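4. Flaschen sortieren, Zelle vorbereiten (Robotik-AG, Projekt Flasholm)

Stand 11. März 2021, Fragen an Jamie Hartley.

4.1 Not-Aus testen. Immer zuerst, auch wenn die Gruppe davor grade erst raus ist.
4.2 Flaschen auf die Platte legen, kreuz und quer. Liegend ist ok. Deckel zu!
4.3 Behälter links hinstellen, muss in Reichweite vom linken Arm sein.

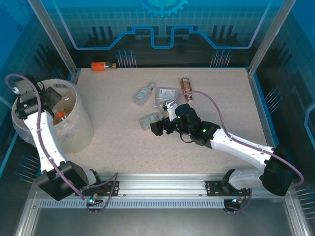

4.4 Programm "Zultholm" laden, Tempo auf 21 Prozent. Höher nur nach Absprache mit Frau Kettle.
4.5 Beide Arme in Startposition fahren. Hände raus aus der Zelle, Haare zusammen.

ACHTUNG: Kabel am Handgelenk dürfen nirgends hängen bleiben. Falls doch: Stopp, nicht dran ziehen.

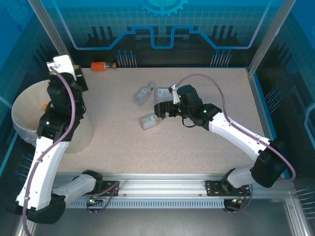 4.6 Ersten Greifversuch starten. Greifkraft 41, steht so in der Voreinstellung. Bei dünnen Flaschen lieber weniger, die geben sonst nach.
4.7 Greifer schräg zur Flasche? Abbrechen, Winkel in der Tabelle korigieren, nochmal ab 4.5.
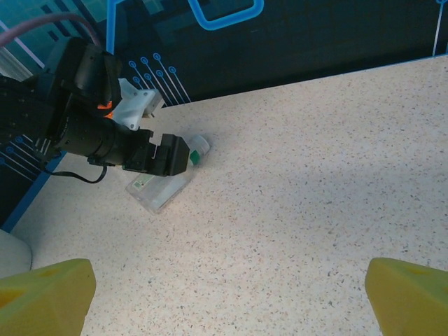 4.8 Jeden Versuch ins Protokoll, auch die Fehlgriffe. Ziel bis zum Wettbewerb: 200 Durchläufe pro Team.
4.9 Daten auf den Malabanan-Ordner kopieren, Namen vom Team dazu.

Hinweis: Nach 500 Griffen Finger prüfen, abgenutzte raus. Ersatz liegt im Schrank, untere Schublade. Wer den letzten nimmt, sagt bitte bescheid.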